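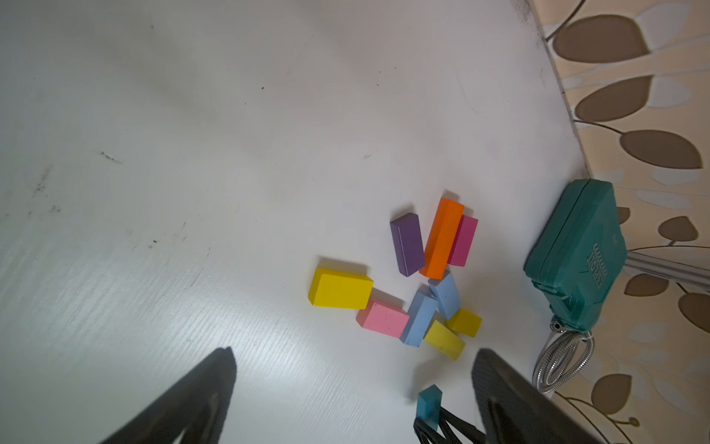
Oliwia Kozłowski thinks I should throw out every take where the gripper hesitates. She left a long comment on my last post to that effect, and then a second comment because she'd forgotten to say that she also thinks I should slow down. Her argument is that the model copies whatever you feed it, so if I dither over a block for three seconds, it learns that dithering is part of the job.

I've gone back and forth on this all week (dithering about dithering, I know). For anyone just joining: I'm teaching a pair of arms to sort and arrange colored wooden blocks by driving them myself, over and over, and saving each run as a demonstration. The project is called Tautahi and it's a spare-time thing, mostly evenings in June, mostly with a podcast on.

So far I have 761 takes. The first 200 are pretty rough! I was still getting used to the controls and I kept coming in too low, or closing the fingers early and shoving a block across the table. I was all set to delete the whole lot, and then I trained once with them and once without, and the version that had seen the clumsy ones was better at recovering from a bad grasp. It would back off, open up and go in again. The clean version just sat there squeezing air.

So my rule for now is that a fumble stays in if I fix it, and goes if I gave up halfway. Pauses where I was thinking stay, unless they're really long, and then I trim them. Oliwia, you can tell me why that's wrong, I'm sure you will. 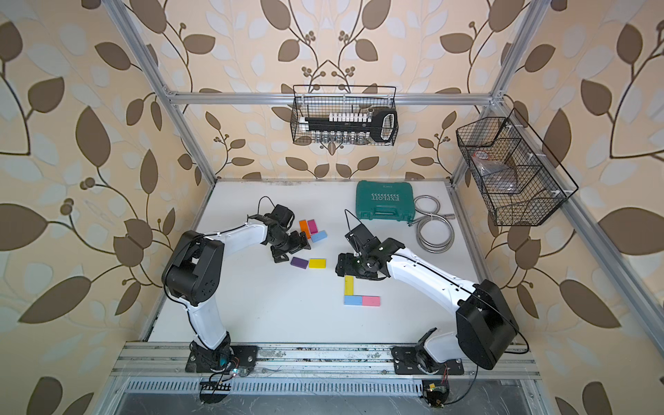
Both arms over the blocks, session in progress.

Two arms are a lot harder than one, by the way. With one arm I can do a take without thinking much. With two I'm forever parking one of them in the way of the other, and I have to remember to start from different poses or the model decides that the left arm always goes first. Same with the layout. I used to set the blocks down in more or less the same pattern every time out of laziness, and the policy got very good at that pattern and hopeless at anything else. Now I mess them up with my hand between takes and try not to look while I'm doing it.

Akash Malhotra asked where I'm planning to stop. I told him 4000, which I picked a while back when I was feeling energetic, and he laughed at me for a good long while. I'll retrain at the end of the month and see whether the curve is still going up before I commit to that.

Next session I want to do 15 takes in a row where I only nudge blocks into line and don't pick anything up. The lining-up part is where it goes wrong most, and I've hardly recorded any of it.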